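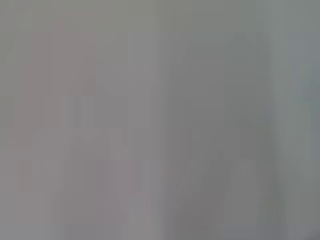 Indstead's open afternoon began with coffee in a corridor and a talk by Géza Bodnár on why wrist cameras are harder than they look. We were 12 visitors, and by the third slide at least two of us were studying the biscuits.

The gripper room was better. Perla Cuautle had two on the bench: the Lumley, with two stiff fingers and a price to match, and the Pluto, softer and much slower. Each got a go at an egg box, a sponge and a bunch of keys. The Lumley took the keys first time and treated the egg box like an old enemy. The Pluto was kind to everything and dropped the keys in my shoe.

Rima Nassar then let us drive the arm ourselves. I needed 11 tries to pick up the sponge, watching only the wrist view, and was told the record for a visitor was 35. Prices are on request. The car park is free until five.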